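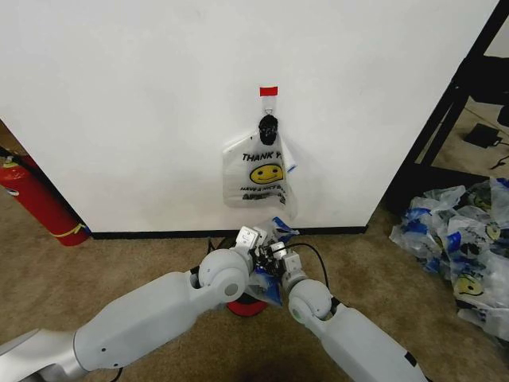 Adhesive hooks for a bag holder on wall panels

nyitrai_k
Shopping bag on a clear plastic hook with a black clip, stuck to a white panel. I want to keep spare bags in it. Will the adhesive hold?

Perić E.
Bags weigh next to nothing. Mine held for nearly 9 months on painted board. Wipe the panel first.

vgashi
Disagree on the method. A thin bag tears at the handle once it's stuffed. Use 2 hooks, one per handle.

Perić E.
Two hooks keep the mouth shut. One is easier to fill.

vgashi
Only if you fold the bags flat. Crumpled ones take up all the room. Also, keep it clear of the extinguisher.

nyitrai_k
Staying with one hook. Will fold them.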